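Looking after the hand grippers
From the workshop end of the Grendport newsletter

I said last time I'd write up how we keep the hand grippers going between sessions, and then Lam (our collection software, for anyone new to the list) had its big update in March and I spent all my time on that instead. So it's grippers this time! I'm going to stick to one of them, the one with the magenta fingers, as that's the one I've had in bits most often and the one people write in about.

Most of the trouble starts at the fingers. They're ribbed, with the ribs packed close together, and the ribs pick up fluff like you wouldn't believe – curtains, carpets, jumper sleeves, the lot. I go over them with a dry toothbrush before each session and wash them in lukewarm soapy water once a week. No solvents, please. The Skodoldale lot tried something stronger on a spare pair and the surface went sticky and never came back.

Then the plates, one each side, off-white, three screws apiece. I check those screws every morning with the short driver. Don't lean on it. You want them snug and no more, and if one keeps working loose, swap the screw before you reach for the thread glue. I mark the swapped ones with a dab of paint so I can see later which corner is giving me grief (it's nearly always an inner one).

After that I do a few practice grabs before anything gets recorded. I like a smooth, shiny thing with rounded corners for this, with both fingers pressing on the sides, and I like a fussy background as well. Flowers, books, a little glass bottle, folds of cloth. A bare bench makes every gripper look well behaved.
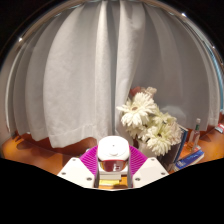

What I do when the fingers don't line up

You'll get one finger closing ahead of the other sooner or later. Open the gripper fully, wipe it down, close it on nothing and watch where the tips meet. If they meet off to one side, loosen the plate on that side by half a turn, nudge it over and do it up again. Repeat until you're happy or it's time for tea.

If that doesn't sort it, have a look at the finger itself. The ribs can take a set if the thing has been left clamped on something overnight, so always, always store it open. I had one left shut in its case for 17 days and the poor finger had a bend in it like a banana. It went in the spares tin.

The lens

Breathe on it, wipe it with a clean cloth, done. Please don't use your sleeve. Check the picture with the gripper open and then shut, and make sure you can see both fingers properly each time. If the view has shifted since your last session, redo the calibration before you carry on, even if it's only a hair. Lam will happily record the whole afternoon without a murmur otherwise, and I know that from experience.

Spares

There are 75 pairs of fingers on the shelf at Mustdale, which ought to see us through. Write what you take on the sheet by the door – the pencil is on a string now. Next time I'll do the charging cradle, which has started buzzing.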